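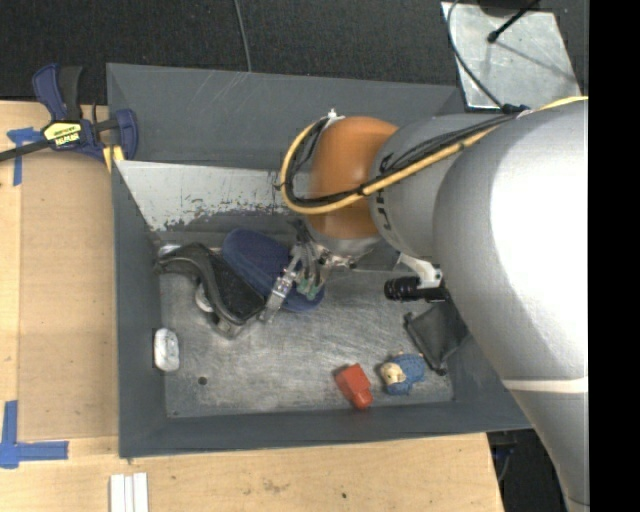

Mixed goods in the picking bin, arm over the navy item.

Workshop tips: working beside a picking arm

These notes are for people on the packing benches at Gandside and Orkholm who now share part of the job with an arm. They were written for our own benches but most of it should carry over to any small returns or sorting room. Maintenance of the arm itself is in the Pitex handbook and is not repeated.

What changes on the bench

Before the arm, one person tipped the goods out, sorted them by eye and packed. With the arm, the same person loads the bin, watches the picks, deals with the ones that fail and checks the output. There is less reaching and more looking. Most people find the first week slower than hand sorting, and the second week duller. Plan shorter turns at the station: we change over every 2 hours, and sooner if someone asks.

The loader has more say over the day's rate than the arm does. A well-laid bin runs with few stops. A heap does not.

Loading the bin

Lay goods one deep where you can. Two items that overlap slightly are usually manageable; three in a stack tend to come up together and drop on the way out.

Keep small things off the walls. A toy lying close to the near wall leaves little room for a finger on that side, and the arm will try several angles before it gives up. Move it a hand's width towards the middle when you load.

Dark goods on a bright metal floor are easy to find. Dark goods against a dark wall are not, and a black pouch up against a grey side may be passed over until everything else has gone. Pale items show well by the wall, so if something must go at the edge, put the white things there.

Shoes and slippers go sole down or sole up, never on edge. Where a shoe has a stiff rim, leave the rim clear of its neighbours.

Soft pouches should be closed and emptied of air. Straps are tucked in. A trailing strap can hook a second item.

Do not fill above half the wall height.

Fixing the bin

An unclamped bin creeps. Each time a finger touches the floor or a wall it shifts a little, and after an hour the picks are landing to one side. Put a bar clamp on the rim with the pads flat against it, tighten by hand, then try to rock the bin. If it moves, move the clamp nearer the corner and try again.

Mark the position on the table with tape. Blue masking tape shows up on light wood and peels off without lifting the finish. An L at a corner is enough; a T is handy where two edges need lining up. Replace tape when the corners curl – a curled mark is easily a few millimetres out, and people line up to the curl.

If the bin has been off the table for cleaning, put it back to the tape first and clamp second. Doing it the other way round drags the tape.

Cables

Cables that run along the outside of the arm need slack at the wrist. Leave a full loop there, so that the wrist can turn without pulling on the fitting. Tie the thin black cables to the thick one at regular spaces, snug but not tight enough to dent the sleeve. Trim the tails of the ties flush. A cut tail left long will scratch a forearm and catch on knitwear in the bin.

Look at the loop at the start of each shift with the arm stopped. Shiny patches on the sleeve mean it is rubbing. Report it; do not wrap it in tape, as this hides the wear.

Floor cables behind the table should lie flat and away from where the loader stands. On carpet, use a fabric cable cover with a gripping underside.

When a pick fails

Leave the first failure alone. The arm will normally try again from another side. After 4 failed tries on the same item, press the hold button, wait for the arm to stop and the lamp to change, and only then reach in. Turn the item or take it out. Take your hand away, step back to the line, release.

Do not steady an item with a finger while the arm closes on it. This was the most common bad habit at Orkholm in the first month and it came from people who were good at hand sorting and quick to help.

Items taken out by hand go in the side tray and are written on the sheet with a word or two: "slid", "too flat", "stuck to next one". The sheet is read every Friday and the loading notes are changed from it. Entries 3126 and 3127 on the Gandside sheet, both for flat-soled slippers lying partly under another shoe, are the reason the overlap rule was added.

Keeping the floor and walls clean

Metal bin floors scratch, and this does no harm in itself. Raised burrs do. Run a folded cloth over the floor once a week; if it snags, take the burr down with fine wet-and-dry paper and wipe up the dust. Scuffed paint on sloping panels should be brushed off before loading, or flakes will end up on pale fabric.

Holes in the floor collect grit and small parts. Clear them with a dry brush. A vacuum nozzle is quicker but has taken small beads and buttons with it.

Changing who does what

The Aguirre bench kept one hand-sorting place open after its arm went in, and we have done the same. It takes the awkward goods and gives people a change of work. It also keeps the skill up for days when the arm is stopped.

Train two people per shift to clear holds. With only one, the station stands idle through every tea break.

Page last changed January 15, 2023.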